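The toy library and play workshop **Grellora** is looking for one part-time Play Assistant and for a group of adults who want to join our spring reading circle on children's play. Please read the full text before you write to us. We receive many letters which ask for things already explained here.

## Who we are

Grellora was opened by Emília Koubek in two rooms on the ground floor of the old Lamptey building. Families come to borrow toys, board games and building sets, in the same way as they would borrow books. In the afternoon we also have open play for children between four and ten years old. Our collection has 400 items today, and 111 families hold a card.

We are a small team. Emília takes care of the collection and the accounts. Nkrumah Abubakari leads the afternoon sessions. Min-kyu Cho repairs what can be repaired, and writes the labels, and he is the one who answers the telephone in the morning.

## The position: Play Assistant

The work is 16 hours per week, spread over four afternoons. The contract is for one year and we hope to make it longer after that.

Your tasks will be:

- to welcome families at the desk, and to register loans and returns
- to check that returned games are complete, with the help of the list inside each box
- to wash and dry the plastic toys by the rules on the wall of the back room
- to prepare the tables before open play and to put the materials away after it
- to sit with the children and play, when they invite you
- to write a short note in the day book before you go home

Returned boxes take more time than people expect. A game with one lost card can go back on the shelf with a note, but a game with a lost die cannot, and you will learn these small differences in the first weeks. Sets for building are sorted by Nkrumah's system, which is by shape and then by size. Please do not sort them by color, even if it looks nicer.

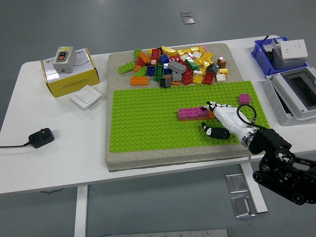 *Building bricks and a green baseplate on one of the white tables.*

We ask for the following:

- you have worked with children before, paid or unpaid, for at least one year
- you speak English well enough to explain the rules of a game; a second language is very welcome
- you can carry a full box up one flight of stairs
- you agree to a background check, for which we pay

A diploma is not necessary. We had very good colleagues who came from bakeries, from nursing and from a driving school. What we look for is patience with children who want to do the same thing again and again — and also patience with parents who bring things back late.

We offer 17 dollars per hour, paid twice a month, and paid time for training. You get a free family card. The rooms are closed for two weeks in the summer and you are paid for one of them. We cannot pay for travel, and we are sorry for this. There is a bus stop in front of the door and a place for bicycles in the yard.

## The reading circle

Our second call is for participants. From the spring, Sowmya Joseph will lead a circle for parents, grandparents, teachers and other adults who want to read about play and speak about it. Sowmya taught in a kindergarten for many years and she chooses the texts herself. They are short, most of them under ten pages, and you receive a printed copy two weeks before each evening.

There are six evenings. The first one is about free play and the question of when an adult should stay silent. Later we will read about quarrels, about boredom, about toys that make noise, and about playing outside in bad weather. The last evening has no text. Every participant brings one toy or game from his or her own childhood, or a drawing of it, and tells what was done with it.

Participation is free of charge. We only ask that you come to at least four evenings, so that the group can know each other. If you need somebody to look after your child during this time, write this in your letter together with the age of the child. We have place for a few children in the second room.

Participants also receive our newsletter *Ledusach*, where Ettore Gentile writes the page on building and making.
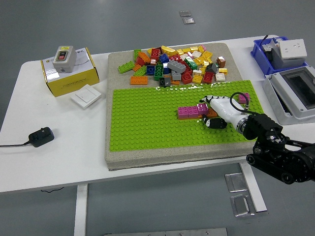
*Pink bricks in a row on a green baseplate.*

Ettore would be happy to have one or two persons from the circle who write for him from time to time. He corrects the language with you, and he does not mind mistakes. The newsletter is printed by Boster, the copy shop across the yard, and it goes to all families with a card.

## How to apply

**For the position:** send a letter of one page and a list of your earlier work. In the letter, please describe a game that you like to play with children and how you would explain it to a child of six. A photograph is not needed. Address it to Emília Koubek and leave it in the mailbox at our door, or give it at the desk.

**For the reading circle:** fill in the card that you find at the desk, with your name, your telephone number and the evenings when you are free.

Persons invited for the position will spend one afternoon with us, which is paid, and will speak with Emília and Nkrumah after it. We answer every letter, also when the answer is no.

Questions by telephone are possible in the morning. Please ask for Min-kyu.

Grellora, November 28, 2022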